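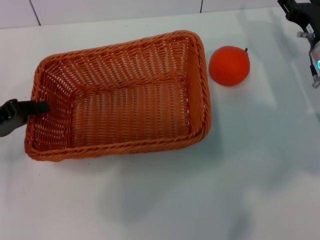
The Basket on the Table: Fruit Share Season Is Back

May 12, 2023

It's basket time again, friends! If you joined the Clelisura Fruit Share last year you already know how this goes, and you can skip down to the pickup notes. If you're new, hello, and please read the whole thing, even the part about lining your basket, which gets skipped every spring and then we all get the same email about a peach.

The short version is that every household in the share brings its own basket, we fill it, you take it home and eat what's in it. No bags, no boxes, no clamshells. Last season we handed out 2700 fills between the first strawberries and the last pears, and the pile of plastic we didn't have to haul to the dump made me very happy.

What makes a good basket

I get asked this a lot and I have opinions! The woven kind with a thick braided rim is still my favorite. You can grab it anywhere along the edge, and it doesn't dig into your fingers when it's full of citrus. A rectangle packs better in a car than a round one (round ones roll, even the ones that look like they won't), and it sits nicely along the back of a counter. Rounded corners are easier to wipe out too.

Look for a flat floor. Some of the pretty ones at yard sales have a bump in the middle from years of being stacked with something underneath, and the fruit all slides to the sides and bruises. A good test is to put one orange in it and tilt the thing a little. If the orange wanders off on its own when the basket is level, you've got a bump. Take it home and put yarn in it instead.

Small gaps in the weave are good. Fruit wants air. Big gaps are trouble once the cherries come in, and blueberries are hopeless in any basket without a cloth. I once left a trail of them from the pickup table to my car and was still finding them under the seat a week later.

Depth matters more than you'd think. For oranges, lemons and apples, go as deep as you like. For apricots and plums I'd stop at two layers. For ripe peaches, one layer, and I will be checking! Well, I won't be checking, but I'll be thinking about it.

Lining it

An old dish towel is perfect. Cut-up flannel sheets are even better if you have some. Lay it in loose so it comes up the walls a bit, and fold the extra over the top when you leave. Skip newspaper with anything soft, since the ink comes off on the skins, and skip paper towels, which stick to a split plum like glue. For citrus you don't need a liner at all.

Wash the liner every week. I know, I know. But a little juice sitting in a folded towel will bring every fruit fly on the block.

Cleaning a woven basket

Please don't soak it. I did that to my first one and it went gray and floppy and smelled like a pond. What works for me:

Turn it upside down outside and give it a good smack on the bottom to get the crumbs and leaf bits out.

Go over the weave with a dry brush. An old toothbrush is great for the corners and for the underside of the rim where the strands cross.

Wipe it with a damp cloth and just a drop of dish soap, then again with plain water.

Let it dry all the way in the shade. Full sun makes the strands brittle, and they start snapping at the corners first.

If a strand does snap, tuck the end back under its neighbor right away. Ours are snipped and tucked all over and you can hardly tell. We're also hoping to have a little mending corner at the pickup in July, with needles and some spare strand in different browns, so if yours is looking rough, hang on to it until then.

What's coming in

Oranges first! We're at the tail end of them, but what's left is sweet, sweet, sweet. If you get one with a bit of green stem still on it, leave it on until you're ready to eat. Twisting it off can open up the skin at the top, and that's the spot where mold likes to get started. Keep oranges out on the counter if you'll go through them within the week and in the fridge drawer if you won't.

Lemons are coming along with them, fewer than last year but big. Strawberries are starting now and will be in small amounts, so please take only your share. They go on top of the basket, always, and they go in the fridge as soon as you get home.

Cherries after that, then apricots if the wind leaves us any. The Danladi orchard says their early trees look wonderful this year and the late ones are anyone's guess. Peaches and plums should be rolling by July, and that's when pickup gets crowded, so come early if you hate a line.

Pickup notes

Set your empty basket on the white tables when you get there, and stay close by. We fill from the left end and work our way down. If there's something you don't want, say so before we get to you. It's so much easier than picking it out again, and the swap bowl is always open for anything you change your mind about.

Full shares get filled to the rim. Half shares get filled halfway, and yes, we do eyeball it. If your basket is enormous, we'll stop at a fair amount, so bringing a laundry hamper won't help you (someone did, and it was a very nice hamper).

Put your name on your basket! A luggage tag tied under the rim works, or a strip of ribbon you'll recognize. So many of them are the same orangey brown, and we had four near-identical ones go home with the wrong people last season. All four made it back, one with a jar of marmalade in it as an apology, so that worked out for somebody.

If you need a basket, we keep a few loaners. Jelatside, the secondhand shop by the bridge, has also been setting aside the sturdy ones for our members. Prices vary and they go fast. Ask at the counter and tell them you're with the fruit share.

Two small favors

Please don't stack baskets with fruit in them, even for a minute, even if the table's full. And please take your twist ties and stickers home with you, as the compost folks keep finding them.

A thing to do with the last of the oranges

This is my favorite and it takes no time. Slice two oranges thin, peel and all, and pick out the seeds. Lay them in a baking dish so they overlap a little. Spoon honey over the top, add a pinch of salt, and bake at a medium heat until the edges go dark and sticky. I start peeking at the half hour mark. Eat them warm over plain yogurt, or cold from the dish standing up in front of the fridge. The Flekeo honey we had at the last pickup is so good here, it has an almost minty taste that goes beautifully with the peel. There are still over a dozen jars left if you'd like one.

They keep for a few days with a lid on. The syrup at the bottom is wonderful in iced tea, too, so don't you dare rinse it down the sink!

Signing up

Forms are in the rack by the door and the spots are going at a good clip. Returning households, we're holding your place until the end of the month, but do fill in the form again so we have your current phone number. Tell us about allergies on the back, where there's more room. If you want to split a share with a neighbor, put both names on one form and decide between you who brings the basket.

See you at the tables. Bring a towel!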